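Sorting by the Label
A tabletop method from Penthorpe

Fengying Dong writes her categories straight onto the white surface and sets a basket behind each word. The method needs two baskets and a pen. 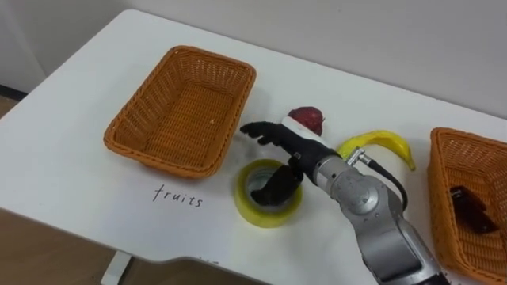 Fruit first
Fruit goes in before anything else. Dong keeps the label lowercase and short - one word per basket.

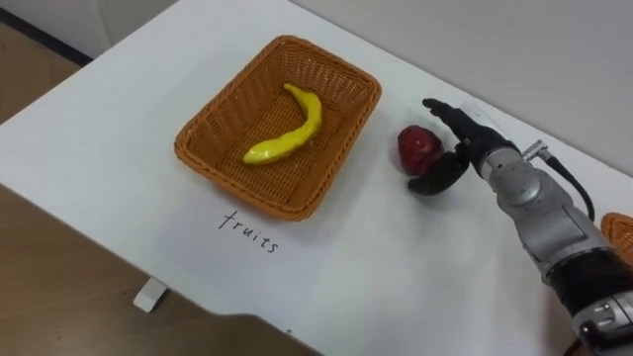 The banana in place, label in front.

Guoqing Gu, who tested 17 layouts for Mundolow, prefers a height-adjustable desk and leaves a gap between baskets.

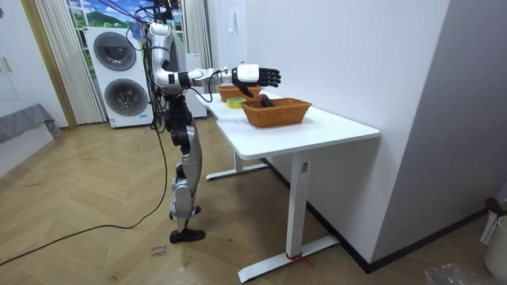

White desk, two baskets, herringbone floor.

Gu's revised layout takes five minutes to set up.
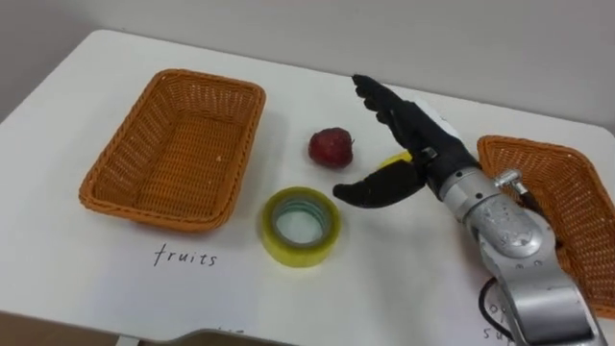 Rim height matters less than spacing. Loose items wait in the middle, as the tape and the red fruit do, and each basket stays within easy reach. Gu angles the baskets slightly.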